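**Thread: Texture randomization in the Rovach collection: retain or restrict?**
Board: Simulated Data and Demonstrations

---

**ostermann_sim** wrote:

Colleagues are invited to comment on the following before the March release is closed.

The Rovach set presently stands at 2000 simulated episodes of tabletop pick and place. Surface textures, wall shading and light direction are drawn at random for each episode. In 432 of these, the tabletop received a high-contrast pattern (stripes, zigzags, marbling). The review group at Stonach has asked whether such episodes should remain in the training portion or be moved to a separate split.
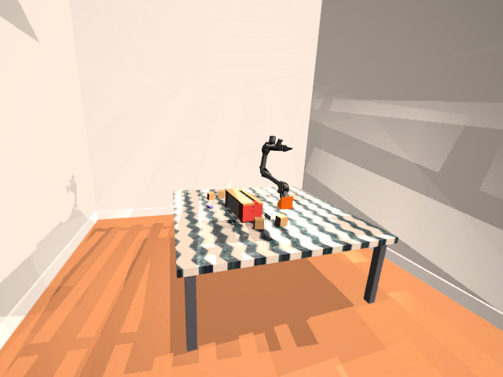
Our position is that they should remain. The purpose of the randomization is to prevent the policy from relying on the appearance of the table. If the surfaces are limited to plain finishes, the policy will learn that tables are plain, and we will meet the difficulty again when the Grado site begins its own trials on real benches.

Comments are requested on the principle first. Questions of file layout may be raised in the other thread.

---

**stonach_review** wrote:

Thank you for the summary. The review group does not object to randomization as such. Our concern is narrower. On a strongly banded surface, a cube of a similar tan shade can be difficult to separate from the bands at the resolution supplied to the policy. Smaller items are worse affected. An annotator working at that same resolution marked 44 of the patterned episodes as "target not reliably visible."

An episode in which the target cannot be seen teaches the policy to act without evidence. We recommend that those 44 be withdrawn.

---

**gradient_clerk** wrote:

I would support withdrawal of the 44, but I would ask how the annotator reached that judgment. Was it made from the first image of each episode or from the full sequence? A cube hidden at the start may be quite clear once the arm has moved.

---

**stonach_review** wrote:

> Was it made from the first image of each episode or from the full sequence?

From the first image only. The point is fair.

---

**bench_four** wrote:

I must disagree with the opening post. We trained on an earlier draw of this collection with the patterned surfaces included, and on the same draw without them. The second policy did better on our plain gray bench. We do not own a zigzag table and do not expect to purchase one.

There is also the matter of shadows. The renderer places hard-edged shadows on the floor and walls which bear little resemblance to the light in our laboratory. I would sooner have 183 episodes with careful lighting than several times that number with careless lighting.

---

**ostermann_sim** wrote:

In reply to bench_four: a result on a single plain bench favors plain surfaces by design. Was the comparison repeated with a cloth or mat on the bench? We have found that the gap closes, and on a checked cloth it reverses. I accept that our own test was small.

On lighting, the hard shadows come from the fast rendering setting. The slower setting produces softer edges but would delay the release past March.

---

**bench_four** wrote:

It was not repeated with a cloth. I will arrange it, though my objection to the lighting stands. If the release cannot wait, the setting used should at least be recorded for each episode so that others may filter by it.

---

**grado_intake** wrote:

The Grado site has a practical interest in this question. Our benches are shared, and their surfaces include bare wood, rubber matting and one printed cutting mat with a grid. We would prefer that the patterned episodes be kept. We would also ask that distractor objects be listed by name in the episode record — at present, the record gives the cubes and omits the smaller items, and our scripts treat anything unlisted as an error.

---

**gradient_clerk** wrote:

Seconded on the distractors. The same applies to the larger box-shaped objects, which are sometimes listed as "obstacle" and sometimes as "prop." One term should be chosen.

---

**ostermann_sim** wrote:

The following is proposed, subject to further comment:

- Patterned episodes remain in the training portion.
- The 44 marked episodes are checked again over their full length. Any in which the target stays unclear up to the grasp will be withdrawn.
- The rendering setting and texture name are written to each episode record.
- All objects are listed, with "prop" as the single term for anything that is not a target.

---

**stonach_review** wrote:

Acceptable to the review group, provided that the second check is made by a different annotator.

---

**bench_four** wrote:

I do not agree with the first item and ask that this be noted in the release text. The remaining items are acceptable. Results with the cloth will be posted to this thread.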